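# Einen Greifablauf von Hand vorführen: Bücher aufnehmen und umsetzen

Stand: März. Die Anleitung gilt für die Zellen mit Parallelgreifer und Handführung. Wer mit dem Steuergerät aus der Ferne arbeitet, liest zusätzlich den Abschnitt „Fernsteuerung“ weiter unten. Der Ablauf selbst ist in beiden Fällen gleich.

## Worum es geht

Der Arm soll ein flaches, leichtes Teil vom Tisch aufnehmen und an einer anderen Stelle ablegen. Wir programmieren dafür keine Bahn, sondern führen den Arm mehrmals durch die Bewegung und zeichnen dabei Gelenkwinkel, Greiferöffnung und Kamerabilder auf. Aus diesen Vorführungen lernt das Modell später die Bewegung. Schlechte Vorführungen lassen sich im Nachhinein kaum reparieren, deshalb nimmt die Vorbereitung hier den meisten Platz ein.

Flache Bücher sind ein schwieriges Teil. Der Greifer kommt nicht darunter, der Einband ist glatt, und schon ein leichter Stoß verschiebt das Buch. Wer vorher nur Becher oder Klötze aufgenommen hat, sollte mit einer halben Stunde Übung ohne Aufzeichnung rechnen.

## Was bereitliegen muss

- Arm mit montiertem Greifer, Handführung freigeschaltet
- Not-Halt in Reichweite der Person, die führt
- feste, ebene Unterlage, die beim Drücken nicht wandert
- mindestens zwei Bücher mit unterschiedlichem Einband
- Aufzeichnungsrechner mit der Software Vovetti
- Protokollblatt oder die Tabelle im Projektordner Pandley

Die Unterlage wird vor der ersten Vorführung gegen Verrutschen gesichert. Danach bleibt sie liegen, auch über die Pause.

## Vorbereitung

1. Arm in die Grundstellung fahren und warten, bis die Software „bereit“ meldet.
2. Kameras prüfen. Jede muss die gesamte Unterlage sehen, auch wenn der Arm tief steht. Kabel so legen, dass sie nicht durch das Bild hängen.
3. Nutzlast eintragen. Für unsere Bücher rechnen wir mit 285 Gramm. Stimmt der Wert nicht, sackt der Arm in der Handführung ab oder drückt nach oben.
4. Greifer einmal ganz öffnen und ganz schließen. Der Endwert in der Anzeige muss nach dem Öffnen derselbe sein wie am Vortag.
5. Greifkraft auf die niedrigste Stufe stellen. Erhöht wird erst, wenn das Buch beim Anheben rutscht.
6. Not-Halt drücken, Reaktion abwarten, quittieren.

Schritt 6 wird auch dann gemacht, wenn kurz vorher schon jemand an der Zelle gearbeitet hat.

## Eine Vorführung aufnehmen

**Anfahren.** Taste für die Handführung drücken und halten. Den Arm mit einer Hand am Handgelenk fassen, mit der anderen am Glied darüber. Nie am Greifer selbst ziehen, das verfälscht die Kraftwerte. Langsam über das Buch fahren und etwa eine Handbreit darüber kurz anhalten.

**Absenken.** Den Greifer senkrecht nach unten führen. Die Finger sollen den Einband berühren, ohne ihn einzudrücken. Wer hier zu schnell ist, schiebt das Buch weg und korrigiert dann seitlich. Solche Korrekturen lernt das Modell mit.

**Greifen.** Aufgenommen wird an der Kante. Das Buch erst mit den Fingern an den Rand der Unterlage schieben, bis es übersteht, dann den Greifer kippen und die überstehende Kante fassen. Das Schieben gehört zur Vorführung und wird mit aufgezeichnet.

**Umsetzen.** Gerade anheben, dann seitlich fahren. Keine Bögen, auch wenn sie sich bequemer anfühlen.

**Ablegen.** Das Buch mit der Unterkante aufsetzen, flach kippen, öffnen, senkrecht nach oben weg. Aufzeichnung erst stoppen, wenn der Arm wieder in Ruhe ist.

Eine brauchbare Vorführung dauert bei uns 18 Sekunden. Deutlich längere Aufnahmen enthalten fast immer Wartezeiten, in denen sich nichts bewegt. Diese Pausen bitte nicht herausschneiden. Die Aufnahme wird verworfen und wiederholt.

## Fernsteuerung

Bei der Fernsteuerung sitzt die führende Person am Pult und bewegt einen kleineren Führungsarm. Vorteil: Im Kamerabild sind keine Hände zu sehen. Nachteil: Der Kontakt mit der Unterlage ist am Pult kaum zu spüren.

Murali Krishnan hat dafür am Pult einen Grenzwert eingerichtet. Wird er überschritten, piept es, und der Arm bleibt stehen. Die Aufnahme ist dann ungültig. Den Grenzwert bitte nicht selbst ändern. Wenn er bei jedem Versuch auslöst, steht meist die Höhe der Unterlage falsch in der Konfiguration.

Vor dem Koppeln müssen Führungsarm und Roboter in derselben Haltung stehen. Die Software prüft das, aber nur grob. Ein kleiner Versatz im Handgelenk kommt durch und zeigt sich später als schräg stehender Greifer.

## Variation zwischen den Aufnahmen

Nach jeder Aufnahme wird etwas verändert:

- Lage des Buchs auf der Unterlage
- Drehung des Buchs
- welches der Bücher gegriffen wird
- Grundstellung des Arms, jeweils nur um wenige Grad

Das Licht bleibt innerhalb einer Reihe gleich. Wir arbeiten in Blöcken zu 13 Aufnahmen, danach wird gewechselt. Nach einem Block lässt die Ruhe in der Hand nach, und man merkt es selbst zuletzt. Für den aktuellen Datensatz aus Bredside liegen 571 gültige Aufnahmen vor.

## Häufige Fehler

**Das Buch klappt beim Anheben auf.** Die Kante wurde nur am Deckel gefasst. Weiter übergreifen, bis Deckel und Rückseite zwischen den Fingern liegen.

**Der Arm ruckt beim Loslassen der Taste.** Nutzlast prüfen. Wenn sie stimmt, beim Loslassen die Hand noch einen Moment am Arm lassen.

**Das Modell greift später neben das Buch.** In den meisten Fällen lag das Buch in der ganzen Reihe an derselben Stelle. Weitere Aufnahmen mit anderer Lage ergänzen.

**Zeitstempel der Kameras laufen auseinander.** Aufzeichnung beenden, Vovetti neu starten, Block von vorn beginnen. Fragen dazu an Ilango Gounder.

## Ablage der Daten

Gültige Aufnahmen kommen in den Ordner „Subramaniam/roh“, verworfene in „Subramaniam/verworfen“. Gelöscht wird nichts. Im Protokoll stehen Kürzel der führenden Person, Art der Führung (Hand oder Pult), gegriffenes Buch und Ablageort. Bemerkungen kurz halten, zum Beispiel „Kante zweimal angesetzt“. 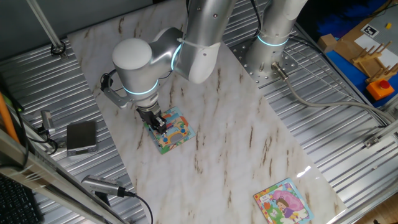
Beim Absenken entscheidet die Stelle, an der die Finger aufsetzen, wie sich das Buch danach schieben lässt. Setzen sie weit außen auf, dreht es sich leicht weg. Am Buch mit dem blauen Rand drücken die Finger des schwarzen Greifers auf den oberen Teil des Einbands, nahe der Mitte, und das Buch liegt flach auf der marmorierten Platte. Von dort aus den Druck gleichmäßig halten und in einem Zug zum Rand schieben. Das zweite Buch, das mit dem Mädchen auf dem Einband, liegt nahe der Ecke der Platte. Beim Schieben Abstand dazu halten, denn eine Berührung der beiden Bücher macht die Aufnahme ungültig.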